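„Falten ist das Langweiligste, was wir haben“

In der Wäscherei Hollura sollen Roboterarme den Frauen am Legetisch Arbeit abnehmen. Eine Vorarbeiterin, die ihren Namen nicht in der Zeitung lesen will, glaubt das erst, wenn sie es am Dienstplan merkt.

16. August 2020

Sie hat den Kaffee selbst mitgebracht, in einer Thermoskanne, weil der Automat im Pausenraum wieder gesperrt ist. Zwei Stunden hat sie Zeit, dann muss sie zurück nach Mukitstead, wo die Wäscherei ihren größten Standort hat. 20 Jahre arbeitet sie dort, zuerst an der Mangel, später am Legetisch, seit sechs Jahren als Vorarbeiterin. Auf die Frage, was sie beim ersten Gespräch über die Faltroboter gedacht habe, lacht sie kurz. „Dass das wieder so ein Projekt ist, für das wir Überstunden machen, damit es in der Präsentation gut aussieht.“

Das Projekt heißt Rundilness und wird von der Firma Fernandes betreut. T-Shirts aus dem Mietgeschäft, sauber und trocken, sollen von zwei Armen zusammengelegt werden. Für die Beschäftigten, so stand es im Aushang, bedeute das „Entlastung bei monotonen Tätigkeiten“. Das Wort monoton hat sie geärgert. „Natürlich ist Falten das Langweiligste, was wir haben. Aber es ist auch die Arbeit, bei der man sitzen kann. Bei der man redet. Wer eine kaputte Schulter hat, kommt von der Mangel an den Legetisch. Wo kommt die hin, wenn der Legetisch weg ist?“

Eine Antwort habe sie bis heute nicht bekommen. Es habe eine Versammlung gegeben, mit Folien, und am Ende sei die Zeit knapp gewesen. Entlassen werde niemand, hieß es. Befristete Verträge wurden auf den Folien nicht erwähnt. „Ich habe danach gefragt. Da hat man mir gesagt, das sei ein anderes Thema.“

Sie war bei den Versuchen dabei und hat sich alles zeigen lassen, mehr als einmal.
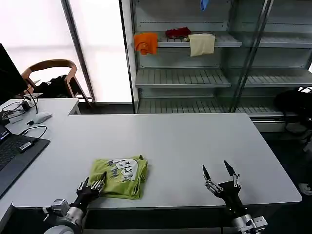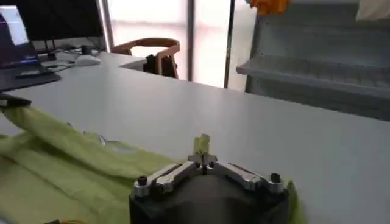
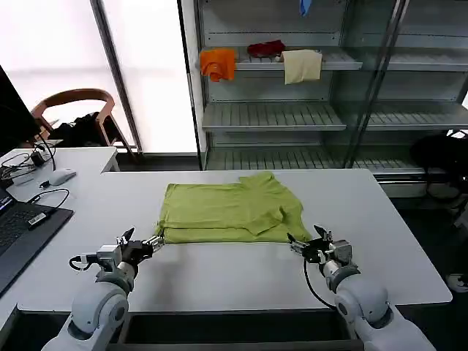 Dass die Technik sie beeindruckt, gibt sie zu, wenn auch widerwillig. „Ein Hemd ist ja kein Karton. Das liegt jedes Mal anders. Dass eine Maschine überhaupt die Kante findet — da habe ich schon geschaut.“ Nur sei das nicht die Frage, die sie im Betrieb habe. Ihre Frauen legen an einem normalen Vormittag 300 Teile, und dabei sortieren sie Flecken aus, lose Nähte, fehlende Knöpfe, falsch einsortierte Größen. „Das steht in keiner Stellenbeschreibung. Das macht man mit den Fingern nebenbei. Wenn das wegfällt, kommt die Reklamation vom Kunden, und die landet dann wieder bei uns.“

Von der Geschäftsleitung heißt es, die Kontrolle solle später ein eigener Arbeitsplatz übernehmen. Die Vorarbeiterin hält davon wenig. Acht Stunden lang nur schauen, was die Maschine abgelegt hat, das sei die eigentliche Monotonie. „Jetzt hat man wenigstens noch etwas in der Hand. Später sitzt da eine und passt auf. Und wenn sie einmal nicht aufpasst, ist sie schuld und nicht der Roboter.“

Ob sie den Leuten von Fernandes etwas vorwerfe? Nein, sagt sie, die seien freundlich und hätten viel gefragt. Wie man einen Ärmel einschlägt, in welcher Reihenfolge, was man mit einem verzogenen Saum macht. Eine Woche lang hätten ihre Kolleginnen vorgemacht, erklärt, wieder vorgemacht. Bezahlt wurde das als gewöhnliche Schicht. „Das haben wir uns in all den Jahren selbst beigebracht, und dann gibt man es so her, zwischen zwei Wagen Wäsche. Ich sage nicht, dass sie es gestohlen haben. Aber gefragt, was es wert ist, hat auch keiner.“

Im Oktober soll entschieden werden, ob Hollura die Arme in den laufenden Betrieb übernimmt. Bis dahin will sie drei Dinge schriftlich: was mit den Befristeten geschieht, wer die Schonarbeitsplätze bekommt und ob die eingesparten Stunden beim Personal bleiben. Viel Hoffnung macht sie sich nicht. Bei der Umstellung auf die neue Mangel habe man ihnen auch kürzere Schichten versprochen. Die Schichten seien gleich lang geblieben, nur die Wagen kämen schneller.

Ihre jüngeren Kolleginnen sehen es zum Teil anders. Eine hat sich schon für die Schulung gemeldet, die Fernandes für die Bedienung anbietet. „Soll sie. Ich würde es mit Mitte zwanzig auch machen.“ Sie schraubt die Kanne zu. Sie selbst habe sich nicht angemeldet, zwei Plätze seien für den ganzen Standort vorgesehen, und einen davon habe schon der Schichtleiter.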